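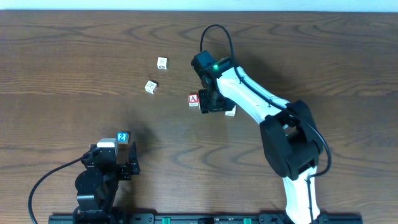 Have you ever reached for the same cookie as your brother or sister, and your hands bumped together? It can hurt a little. You both say "ouch," you pull your hands back, and maybe you laugh.

Robot arms can bump together too. But a robot arm does not say "ouch." If no one has taught it to notice a bump, it will keep pushing. This is a story about two robot arms which worked at one table, and about the day in April when they got stuck.

What is a robot arm?

A robot arm is a machine which moves a little like your own arm. It has a part like a shoulder, a part like an elbow and a part like a wrist. Inside each of these joints there is a motor. At the end, where you have a hand, many robot arms have a gripper. A gripper is made for holding things. It has fingers which close and open, but usually only two of them, so a robot arm cannot wave to you very nicely.

Electricity and messages travel to the motors through cables. Sometimes the cable runs on the outside of the arm, and it needs to be long enough. Try to stretch out your arm when your sleeve is too tight. You will feel the problem! For this reason people often leave a loop in the cable, so that the arm can bend and turn freely.

Two arms, one table

The two arms in our story have names. The bigger job belongs to the one called Prondden, and its helper is called Zuvusia. They stand side by side at a wooden table, in the workshop of an engineer, Hongmei Qin. She was teaching them to sort toy blocks, the kind with letters and numbers on them.

You may think that sorting blocks is easy. For you it is! You look, you see the red block with the letter A, and you pick it up. You do not think about your elbow. You do not think about how hard to squeeze. A robot must get all these things as numbers: how far to go left, how far to go down, when to close the fingers.

Now imagine that there are two robots, and both want to work on the same small piece of table. They need one more thing. They need to know where the other one is.

What went wrong

The program for sorting the blocks was called Stovusetti. It had one important rule. The rule said: "Only one arm may be in the middle of the table. If the other arm is there, wait."

It is a good rule. It is the same as with a narrow bridge, where one car waits on the side until the other car has crossed. Prondden and Zuvusia followed this rule very well. They did the sorting 157 times and they never touched each other.

Then, the next time, Prondden went into the middle to take a block. Zuvusia asked the computer, "Is the middle free?" The computer answered, "Yes, it is free."

This answer was wrong. It was also not a lie, because computers do not lie like people do. The answer was old. The message from Prondden, which should say "I am in the middle now," came too late. The computer was still reading the message from before, when the middle was really free.

So Zuvusia went in. Its gripper met the wrist of Prondden with a loud click. Prondden wanted to go left. Zuvusia wanted to go right. Both motors pushed harder and harder, as when two children push a door from two sides.

Hongmei was sitting beside the table. She pressed the red stop button, and both arms became still. From the bump until the stop it took 2 seconds. Nothing was burning and no person was hurt, but one finger of Zuvusia was bent, and there was a new scratch on the table.

Why was the message late?

Hongmei wanted to understand it before she repaired anything. A repaired finger is nice, but if the reason is still there, the finger will bend again.

First she looked at the list which the computer writes when it works. Such a list is called a log. It is like a diary, only very boring. In the log every message has its time beside it. She read it line by line, and there she saw that between two messages from Prondden there was a gap.

Next she moved the arm with her hand, very slowly, with the motors switched off. When the elbow was almost straight, the messages stopped. When she bent the elbow again, they came back. Can you guess where the problem was?

It was in the cable! Inside one plug, a thin wire was a little loose. When the arm reached far, the cable pulled on the plug and the wire lost its contact for a moment. When the arm came back, everything looked fine. A fault which comes and goes like this is called an intermittent fault. It is a difficult word for a very annoying thing. Maybe you know it from headphones, which play only if you hold the wire in one special way.

How it was repaired

Hongmei put in a new plug, and she gave the cable a bigger loop. She also changed the bent finger. Then she changed the program, and for me this is the most interesting part.

The old program thought: "I did not hear anything new, so everything must be as before."

The new program thinks: "I did not hear anything new, so I do not know. I must stop."

Do you see the difference? Think about crossing a street. If a big truck stands in your way and you cannot see the cars, you do not say "I saw no car a minute ago, so I can go." You wait until you can see. Engineers have a name for this idea. They call it fail-safe. It means that when something breaks, the machine should do the thing which is least dangerous. For these two arms, it is to stand still.

She taught the arms to feel a bump as well. When a motor has to push much harder than usual, the arm now stops by itself – even if the stop button is not pressed.

Try it yourself

You need 5 blocks or other small things, a table, and one friend.

Put the blocks in the middle of the table. Sit on two sides. Both of you close your eyes. Each of you may use only one hand, and only two fingers, like a gripper. Move slowly! Before you reach in, you must ask, "Free?" Your friend must answer "Free" or "Busy."

When you have collected all the blocks, play again. This time your friend is allowed to be silent sometimes. What will you do when there is no answer? Decide on a rule together before you start.

Words to remember

Gripper: the part of a robot arm which holds things.

Joint: a place where the arm can bend or turn.

Log: the list a computer writes about what it did and when.

Intermittent fault: a problem which comes and goes.

Fail-safe: made so that it goes to a safe state when something breaks.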